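Buy the table before the arm

Every October, small factories like ours make the list of what to buy for next year. In many of them a robot arm is now on the first line. I have no objection to this. I have worked in planning at Jalance, where we assemble small gear units, and I was in favor of automation before it was popular in our building. But I think most of us write the list in the wrong order, and we pay for it later.

The usual way is this. A person visits a trade fair and comes back with one price in his head, the price of the arm. This price goes in the budget, then somebody adds 10 percent for "accessories" and the page is approved. In my opinion these 10 percent are the most expensive number on the page. In our first project, the things we had called accessories came to 80 percent of the price of the arm. Fingers, finger pads, mounting blocks, cables, a second camera, lighting, a mat which does not reflect, spare gears for testing, and the hours of a person who puts the parts back in their places between one attempt and the next. None of these is exciting to present in a meeting. All of them were needed in the first month.

Let me take only the fingers. The standard fingers which came with our gripper were good for boxes. For a small gear with straight teeth they were not good, and we went through 13 versions before we had a pair that we wanted to keep. Each version was cheap. The waiting was not cheap, as the arm was already paid for and stood still while we printed and glued. If we had spent 700 dollars on fingers and pads before we signed the big order, we would have learned the same things with much less pressure from above.

A colleague from Candow, a firm of our size, told me that this is only the price of learning and that every new machine has it. I agree in part. But a milling machine arrives with a long history behind it, and you can ask almost anybody what tooling you should buy. With a robot which must handle your own part, on your own table, under your own lamps, there are fewer people to ask. The seller from Garba was polite and answered all our questions, but he did not know our gears, and it was not his job to know them. We should have asked ourselves, not him.

There is also an argument from the other side, which I take seriously. If you buy the small things first, the project can remain a hobby. There is a table, a camera, a box with gears, and no arm ever comes, because the management sees no result. I have seen this too, in our Plillberg workshop, where a very nice bench waited two years for its robot. So I do not say that the arm must wait until everything is perfect. I say that the small purchases should have their own line in the budget, their own date, and a person who is allowed to spend the money without three signatures. A pad costs less than the meeting in which we discuss the pad.

My second request is about the task itself. Before you compare payload and reach in the catalog, put the real parts on a real surface and look at them for one hour. Pick them up by hand, slowly, with two fingers only. How wide must you open? What do the fingers touch first, the teeth or the plate? Where does the shadow fall? This costs nothing, and it changed our list more than any brochure. We had planned for a bigger gripper, for example, and we removed it from the plan the same afternoon.

I also would like the people who approve the budget to see the work at this size. They see an arm in a film, usually a large one with sparks, and they imagine our project like this. Our project is small gears and a white plate on a dark surface - the difficulty is in the last few millimeters, and this is where the money should go.

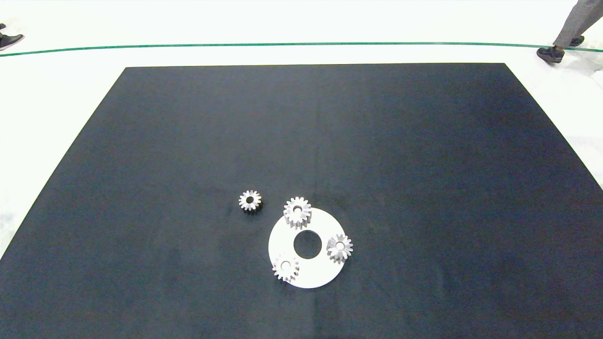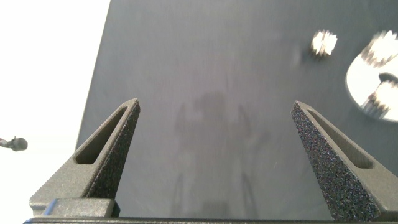
Gears and the white plate. In the second picture, the gripper fingers with their dark speckled pads.

For next year I have put the arm on the fourth line of my list. The fingers are on the first.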